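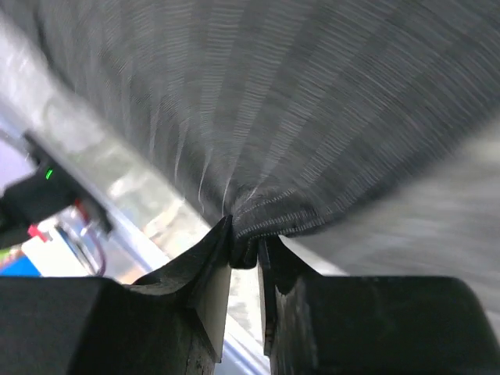
Esmaeil Ghasemi wrote in to say that he has ironed, steamed and folded dark striped cloth for most of his working life and never once seen a "miracle" product do what the bottle promised. We tend to agree with him, and his letter is the reason this page got longer.

Plemley Cloth Care > Advice > Dark and striped fabrics > FAQ

We use cookies to remember your basket and see which pages get read. Accept all / Manage settings

Dark and striped fabrics: your questions

Do I need a special detergent for dark fabrics?

Probably not. What you want is something without bleach or optical brighteners, and plenty of ordinary liquids for coloureds fit that. The bottles with "black" or "noir" on the front are often a coloureds liquid at a higher price. Read the back before you pay for the front. We do stock one, because people ask for it.

My grey top has pale threads coming up. Is it ruined?

It depends what they are. Fluff from a towel comes off with a lint roller. A pulled loop belongs to the garment and should not be cut, however tempting. Turn the top inside out, work a fine crochet hook through next to the pull and draw the loop to the wrong side. Then ease the cloth gently with your fingers in both directions. It won't be perfect. Anyone who tells you it will be is selling a gadget.

Will stretching it back into shape work?

A bit, on a rib, when the garment is damp. Ribbed knits have some spring in them and will usually come back if they were only pulled once. A cuff that has been dragged over a fist every morning for three years will not. Lay it flat, pat it to the right width and leave it alone. Pulling it about while it dries makes matters worse.

How should I pick up a knitted garment?

With both hands, from underneath, as much of it at once as you can manage. Lifting a wet jumper by one pinch in the middle puts the whole weight on a very small patch of stitches, and fine knits remember that sort of thing. Dry T-shirts are more forgiving and we don't fuss over them.

How do I keep the stripes straight when I fold?

Use one stripe as your guide. Smooth the garment face down, choose a stripe near the middle and fold each side in parallel to it. With pinstripes this is easier said than done, and if the fabric has been cut slightly off grain the stripes will wander whatever you do. Check by holding it up at the shoulders. If they run crooked there, it was made that way - take it back if it's new.

Are folding boards any good?

We tested the Skuneck board and the Betov one in November. Both gave neat rectangles on cotton shirts. On soft ribbed knits both were slower than a table and a pair of hands, and the Betov has an edge that catches. If you enjoy using one, fine. We wouldn't call either a time saver.

Is it better to fold or roll?

This gets argued about far more than it deserves. Rolling suits a small drawer and hides the creases until you unroll them. Folding suits a shelf. Heavy knits should be folded and not hung, and that's the only part we'd insist on.

The label on my Soriano cardigan says "2000 wears guaranteed". Is that likely?

Wear it every day and you would need more than five years to find out, by which time you will have lost the receipt. We asked what the number was based on and were told it came from a rub test. A rub test is a reasonable thing to do to cloth, but it doesn't put its elbows on a desk. Treat the figure as decoration.

Do fabric shavers damage knitwear?

They can. They take off bobbles by cutting fibres, so every pass leaves you with slightly less jumper. Keep the garment flat, don't press, and stay well away from any loose loop. Once or twice a season is enough.

Does vinegar set the dye?

People swear by it. We soaked two dark grey offcuts overnight, one in vinegar and water and one in plain water, then washed both at 25 degrees with a white handkerchief each. The handkerchiefs came out the same pale grey. Make of that what you like, but modern dyes are mostly fixed at the factory or not fixed at all.

Can I send you a photo of a snag?

Yes, though we can't promise a verdict. Dark cloth is hard to judge from a picture. Hjørdis Sundqvist answers the mending post, usually before 4 in the afternoon. Put "snag" in the subject line and say what the fibre label says. Please don't post us the garment without asking first.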